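How to set up and check the hand-held gripper before your first recording
Horkbridge Robotics Club, notes for new members
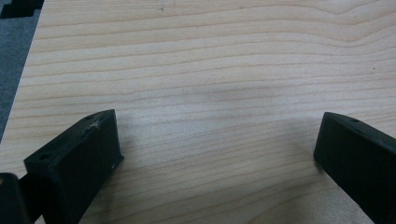 How long does one recording session take?
Plan for 43 minutes, including the set-up and the copying of files at the end. If two of you share the gripper, change over in the middle, so that each person has a turn.

These notes are for students who join the Kanau project this term. In this project we do not programme the arm by hand. We show it the task many times with the hand-held gripper, and later the arm learns from our recordings. The quality of the recordings is therefore very important, and most of the bad ones come from small mistakes at the beginning.

What you need
The hand-held gripper, charged
A wooden board
The object for your task
A memory card with your group label
The small screwdriver from the club drawer

Step 1. Prepare the board
Lay the board flat and wipe it with a dry cloth. Push on each corner with one finger. If the board rocks, move it until it is stable. Please do not draw pencil marks on the wood to remember the position of the object, as the learning program can start to follow the marks. Last October we lost a full afternoon of work in this way.

Step 2. Check the fingers
Our fingers are black blocks with small round holes in the top face. Try to wiggle each finger gently. It should not move by itself. If it is loose, tighten the screws a little at a time, first one side and then the other, and stop when you feel resistance. Light scratches on the edges are no problem. A crack is a problem, and you must change the finger before you record.

Step 3. Open and close
Open the fingers fully and hold the gripper above the bare board. Close slowly, then open again. Repeat this until you are used to the feeling of the trigger. The movement should have the same colour of sound each time, if I can say it like this: no click and no scraping.

Step 4. Look at the preview
Both fingertips must be visible, with the board between them. Check also for your own shadow. A soft one is acceptable, but if it becomes dark when you lean forward, stand on the other side of the table.

Step 5. Record
Put the object on the board and start with the fingers open. Approach at a calm speed, grasp, lift, place, and open the fingers again before you stop the recording. One set is 16 recordings. Change the position of the object a little every time. When you make an error, finish the movement anyway and write "bad" beside the number in the log.

Step 6. Copy and clean up
Copy the files to the Tatolari folder on the club computer, under your group label. Wait for the copy to finish before you take out the card. Put the gripper back on the charger with the fingers closed.

If the preview stays black, switch the gripper off, take out the card, put it in again and restart. If this does not help, write the problem in the log and use the second gripper.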